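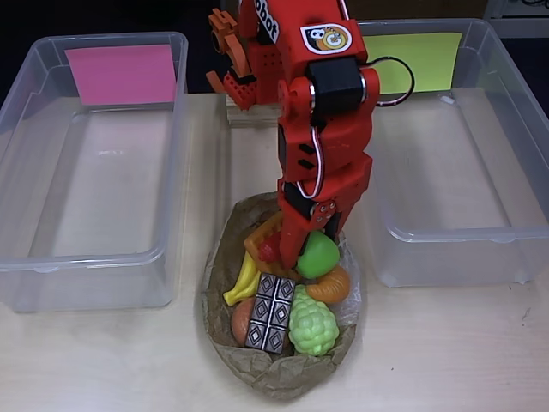 Our branch library is planning a public evening on the history of the moon landings, and we are seeking advice on whether to hire a virtual reality program or a portable planetarium dome. The event is intended for families and for older residents who remember the landings from television. The meeting room holds 50 people and has a level floor, a standard ceiling and one set of double doors. Our own materials are modest: crumpled brown paper in a shallow tray serves well enough as rough lunar ground on a tabletop, and younger visitors are content with it. For adults we would like something that gives a stronger sense of standing on the surface. Two options have been proposed to us. The first is the Rotument seated program, for which the supplier would bring four headsets. The second is an inflatable dome from Weder, which admits a larger group at one time but shows a general film about the night sky. We would be grateful to hear from institutions that have offered either one, particularly with regard to motion discomfort, the management of waiting visitors, and suitability for children under 11.

Panenville Library Programs Desk
Posted 20 January 2022
Reading time: 4 minutes

Katsaros Science Center, Visitor Programs

Our center has presented both formats to the public, and we would recommend that the decision be based on the length of your evening. The headset program is the more memorable of the two for an adult visitor. The person is seated, the spacecraft descends, and the surface comes up slowly beneath the window. Several of our older guests remained in their chairs for some time afterward and wished to talk about where they had been when they saw the real event.

The difficulty is the line. We allow 20 minutes for each visitor, including fitting, a short explanation and cleaning of the headset before it is passed on. With four headsets you can therefore serve 12 people in an hour. A full room could not be served in one evening unless you open early or close late. We issue timed tickets at the entrance and ask guests to return at the hour shown. Before we adopted this practice, guests stood in line through the talk and missed it.

With regard to discomfort, please observe the following:

Use fixed chairs with arms. Swivel chairs encourage visitors to turn quickly, and this is when most complaints arise.
Tell each visitor before the program starts that closing the eyes is permitted, and that the headset may be removed at any time.
Keep one staff member beside the chairs throughout. This person should have no other duty.
Ask the supplier whether the descent can be skipped. A visitor who is sensitive to motion may still enjoy the part on the surface, where the view moves only with the head.

We do not offer headsets to children under 11. Your supplier may set a different age, and the higher of the two limits should apply. Younger children in our building are given a place at the activity tables during the same period, and your paper ground would be suitable there. We provide round stones of several sizes to drop into a tray of flour – the craters are convincing, although the floor must be swept afterward.

Weder Dome Borrowers Group

The dome is better for families. Everyone goes in together and nobody has to wait. Measure your ceiling first, and measure it at the lowest light fitting. We did not do so and had to move to a school gymnasium with one day of notice.

The fan is loud. If a speaker is to talk inside the dome, a small microphone is necessary. Visitors who use wheelchairs can enter ours through a side panel, but it must be requested when the booking is made. The film is the same every time, and it does mention the moon, though not at length.

Panenville Museum Education Office

We would add a third possibility, as the two formats are not of equal use to every audience. In December our office held an evening in which one headset was connected to a large screen. A single volunteer wore the headset, and the remainder of the audience followed the view on the screen while a member of staff read from the published mission transcripts. The pace was slower than in the seated program, and this suited the audience. People asked to stop and look at the horizon, and were able to put questions while the view was still before them.

Two points should be settled before a contract is signed. The first is whether the license covers showing the program on a public screen, as a license for individual use may not. The second is whether the program can run without an internet connection. Our meeting room connection failed during the rehearsal, and we were fortunate to have a copy stored on the computer.

The lights should be dimmed and not turned off. Guests who feel unwell need to be able to find the door.

Related topics
Borrowing a telescope for a public viewing night
Captions and large print for planetarium programs
Cleaning shared headsets between visitors
Where to find mission recordings for classroom use
Insurance for inflatable domes used indoors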